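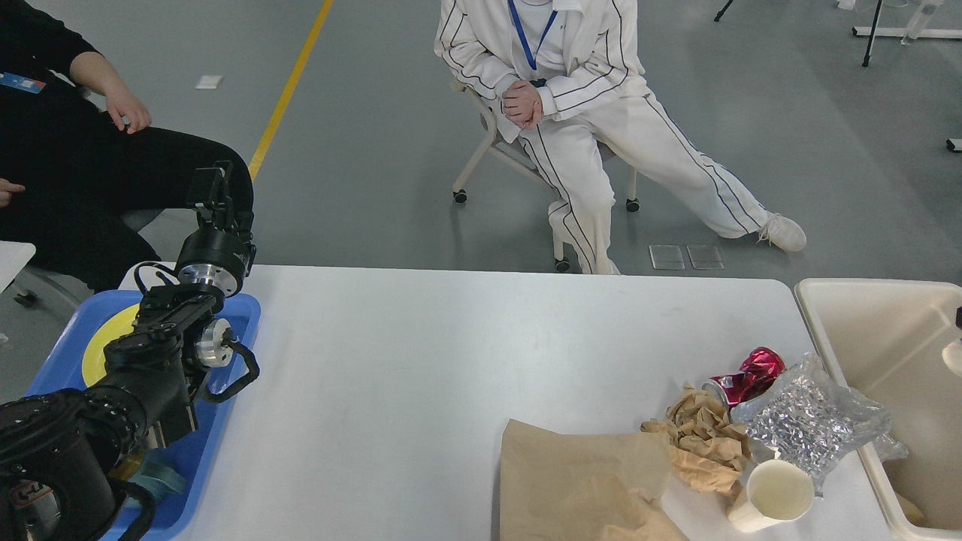
*A blue tray with a round yellow plate at one end of a long white table.*

## Wisora 4 adds acceptance criteria to the backlog board

The company Carbone has released version 4 of Wisora, its backlog tool for software teams. The new version is available since September for all customers who use the hosted service. Teams who install Wisora on their own servers will receive it before the end of the year.

The main change concerns the acceptance criteria. Until now, they were written in the free text of each item, and every team had its own way of doing it. In version 4 they have a separate field, and each criterion can be marked as open, accepted or refused. An item can't be moved to the column "Done" while one of its criteria is still open. The product owner may turn off this rule for one project, but not for a single item.

Carbone has also changed the limits of the free plan. A free project can now hold 400 items in place of 200. The paid plan stays at 3000 items per project, and the price is the same as before.

The first team to work with the new field was the one of Dirance, a publisher of booking software in Clundness. It tested the version during four sprints, with a backlog of a little more than 100 items. According to the team, the sprint review became shorter, as the discussion about what is finished takes place earlier, at the moment of planning. The team was less satisfied with the import. Old criteria written as a list are recognized well, but those written in full sentences must be copied by hand.

Carbone answers that a better import is in preparation and should come with version 4.1. The same update will bring the export of criteria to a spreadsheet, which many users have requested on the forum.

Before the upgrade, administrators should check their custom columns. If a board has no column with the exact name "Done", the new rule is not applied, and Wisora doesn't show any warning. The release notes explain how to choose another column in the project settings.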